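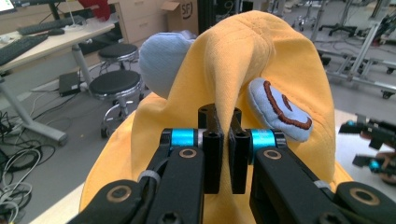

Figure 4. Hand-held gripper closed on a fold of yellow plush fabric. A second gripper with cyan accents rests on the white tabletop at right.

4.2 Equipment plan and spending

Budget first, then the reasoning. The Flomville site had money for one robot arm and a set of hand-held grippers, or for two arms and almost no grippers. We took the first. Wondimu Lencho argued for two arms until November and his numbers are kept in the appendix, they are not bad numbers. The difference came down to hours. One person with a hand-held unit can get through a session of soft-object grasps while the arm sits waiting for a part, and we spent a lot of last year waiting for parts.

Prices below are what we paid, before shipping. Gripper body, machined links and joints: 83 dollars a unit from Hedlund. Finger pads: 18 dollars a pair. Washers, screws and cable ties came out of the general shop line and are not listed per unit. Kodoron quoted less for the bodies but with a minimum order of 50, far past what we could store or use. Kondora would not quote without a drawing package and we did not have one then. We do now.

Pads are the part we got wrong. The first plan treated them as a one-time purchase. They are not, they are a consumable, same as gloves. Plush fabric and seams are fairly kind to them. Thin rigid stock is not - wire, rod, rings, anything with a hard edge. Replacement interval in our log was 21 sessions for the plain pads. For the fuzzy faced ones we have no interval worth reporting yet, to few sessions. Siv Sandberg suggested budgeting pads as a percentage of body cost and we tried that, but it hid the real driver (object type), so the revised sheet has a line per object class.

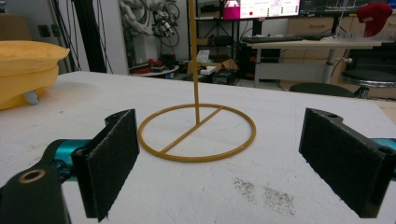
Objects cost less than expected. Two classes, soft and thin-rigid, each bought in duplicate, with the duplicates sealed until the first one is worn or lost. Household goods mostly, ordinary retail. The one thing to plan for is that retail lines get dropped. A stand we liked was gone from the store by the time we wanted a third, and the closest match had a different base. Buy the spares the same day. Also plan for table surfaces: they scuff, they get gritty, and cleaning time should be in the labor line. Ours was not in the first version.

Furniture and space. Stools, a desk, a table, shelving. All carried over from the previous project at zero cost, so a group starting from an empty room should not use our total as is. Torbjørn Vik priced the same room from scratch and the furniture line alone was larger than the gripper line. Computers are on a separate department account and left out of all totals.

Arm. Single largest item, and the reason everything else is small. Service contract was declined in year one and accepted in year two. We would accept it from the start now. Lead time on replacement cables was the worst of any item we orderd, and a spare set should go in with the first purchase.

Revised plan (approved by Sigrun Eide, Feb 2, 2019) moves money from bodies to pads and holds a reserve for the arm. Bodies last. None has been retired so far, though links have been swapped between units and the log on which link went where has gaps. Serial labels on every link, next order. Alvar Ljungberg has the full parts sheet and will send it on request.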